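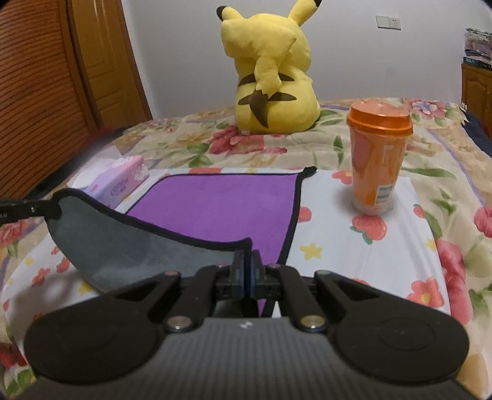
Quando a Loredana Serra me atendeu, estava a comer uma sandes e pediu desculpa umas quatro vezes. Eu disse-lhe que também tinha o café ao lado do teclado e ficámos quites. Queria falar com ela desde que li o relatório do grupo da Karkcombe sobre dobrar panos com duas garras - li-o duas vezes, a segunda já com marcador - e tinha uma lista de perguntas enorme que acabei por quase não usar.

A primeira era a óbvia: porquê panos? "Porque são horríveis!", respondeu ela, a rir. "Uma caneca é sempre uma caneca. Um pano, pegas nele por um canto e já tens outro objeto à frente. Passei anos com peças rígidas na Fudamex e achava que sabia alguma coisa de manipulação. Na primeira semana com tecido percebi que tinha de voltar ao princípio."

O método chama-se Sabbagh (ela jura que a escolha do nome foi anterior à sua chegada e que não sabe a história toda). Em vez de teleoperar um braço, uma pessoa segura uma garra em cada mão, cada uma com a sua câmara, e faz a tarefa em casa, com as coisas que lá tem. O modelo aprende com essas gravações e só depois passa para os braços a sério. Ao todo juntaram 332 demonstrações, gravadas em nove casas.

Perguntei-lhe se não seria mais simples fazer tudo no laboratório, com uma mesa lisa e boa luz. A Loredana suspirou. "Foi o que fizemos primeiro. Funcionava lindamente na nossa mesa. Mudávamos a toalha e pronto, acabou-se. O modelo tinha aprendido a nossa mesa, coitado." A decisão de ir para as camas foi da Imani Koech, que trata da recolha e que, pelos vistos, já o defendia desde setembro. Uma cama cede, tem padrões por todo o lado, e o tecido de baixo vem agarrado ao de cima se a pinça descer demais. "A Imani dizia: se queremos que isto dobre roupa, vamos para onde as pessoas dobram roupa. Eu resisti um bocadinho. Ponha aí que resisti, que ela vai gostar de ler."

Está posto.

A parte que mais me interessou no relatório foi a dos cantos. O grupo pede a quem grava que segure o pano em dois pontos e que faça uma pausa curta antes de o levar para o outro lado. Parece um pormenor parvo, e eu disse-lho (com mais jeito). "Não é parvo nada! Sem a pausa, o modelo larga um dos lados a meio do movimento. Com a pausa, tem tempo de ver se as duas garras têm mesmo tecido. Nos nossos testes, em cada 10 tentativas, passou a falhar 3. Antes falhava quase sempre."

E essas três? "Ah, essas." Ouvi-a pousar a sandes. São quase todas panos de duas cores, em que a face de trás aparece a meio da dobra e o modelo julga que tem ali dois panos diferentes. A Ghada Obeidat anda a tentar resolver isso com um treino à parte, só de faces viradas, mas ainda não há nada que a Loredana queira mostrar. Insisti. Não consegui nada.

Falámos ainda de roupa com mangas, tema que ela prefere adiar, e de meias, que se recusa a discutir. O próximo passo são as toalhas de banho, grandes e pesadas, e para isso precisam de pontas de dedo com mais aderência. Já pediram umas à Arnadlow e estão à espera.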